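Thread, in no particular order, on learning to park a caravan in reverse at the age of 49. 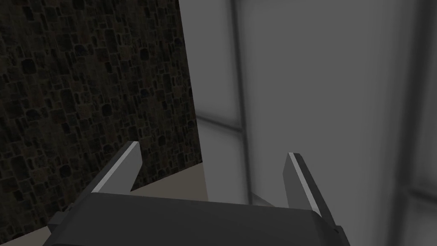 The first thing they tell you is that the van goes the opposite way to the wheel. Fine. I can remember opposite. What I can't do is remember opposite while my brother-in-law Roland Pilkington stands in the rear-view mirror making small circles with one finger. Does a circle mean keep going? Does it mean start again? I've since asked him for a plain signal, two hands held well apart with the gap showing, like those open grey fingers up there. Wide means plenty of room. Closing means stop.

He still does the circles.

2/ The van is a second-hand Zaletano, bought from a bloke in Atthorpe who described it as "easy to tow". I've no quarrel with that. Towing is forwards. He was careful with his words and I should have been more careful with my ears.

3/ Every caravan park has a committee of retired men who rise from their folding chairs the moment your reversing lights come on. They don't speak. They bring their mugs.

4/ At Urrego we drew site 3, between a bottlebrush and a brand new ute. I picked the bottlebrush. It's a very forgiving plant and I'd recommend it to any beginner.

5/ Someone always says "just go slow". I was going slow. I was going so slow that a kid on a scooter went round the amenities block and came back to see if I'd finished.

6/ Best advice so far came from Thabiso Mathebula on the next site over: put your hand at the bottom of the steering wheel and move it the way you want the back of the van to go. Left for left, right for right. Three months of opposite and it could have been that.

7/ I got it in on the second go after that. Dead straight, tap on the correct side, awning facing the river. One of the mugs was raised.

8/ Then we found the power lead was too short, so I had to pull out and do it again – this time with a bigger crowd.

9/ We're off again in January. Roland has bought walkie-talkies. I've asked how you make a circle on a walkie-talkie and he says he'll describe it.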